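12/10/2021

I switched the potting mix for the indoor plants in August, and a few people have asked for the ratios. The old mix was straight bagged soil from Kulcombe. It held water well for the first year, then compacted until a full can of water ran down the inside wall of the pot and out the bottom without wetting the root ball.

The new mix, by volume:

- 5 parts bagged soil
- 3 parts coarse perlite
- 2 parts fine bark
- 1 part worm castings

I screen the bark first. Dust in the bark fills the same gaps the perlite is there to keep open.

To compare drainage I filled two identical nursery pots, soaked both, let them drain overnight and weighed them. After 12 days without water the old mix had lost 202 grams and the new one 605. Part of that gap is evaporation through the looser surface, so read it as a drying rate for the whole pot. It says little about what the roots take up.

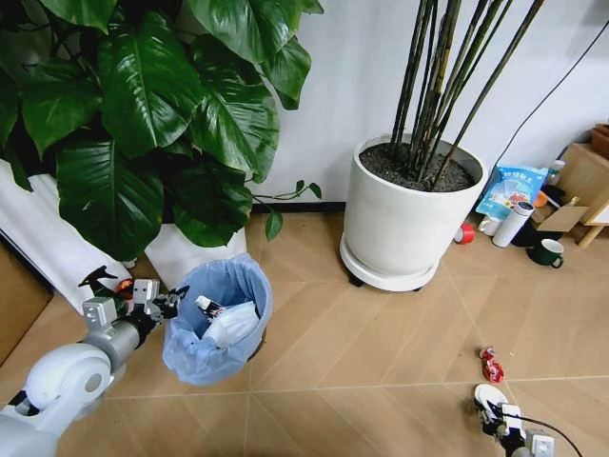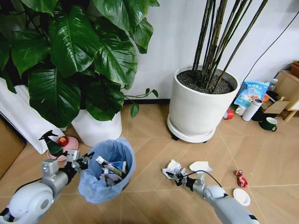

The big heart-shaped leaves, in both shots.

Watering had to change with the mix. I now check with a wooden skewer pushed to two-thirds depth – if it comes out clean, I water until it runs from the base, then empty the saucer after half an hour. In winter the interval can stretch to up to 39 days for the slow growers.

Fermín Sosa suggested pumice in place of perlite. It's heavier and doesn't float to the top, which would help with tall, top-heavy plants. The price by the bag was too high for me this year.

Two things I haven't settled: whether the bark needs extra nitrogen as it breaks down, and how long the castings last before feeding has to start again. I'm feeding at half strength every second watering for now and will reweigh the test pots in spring.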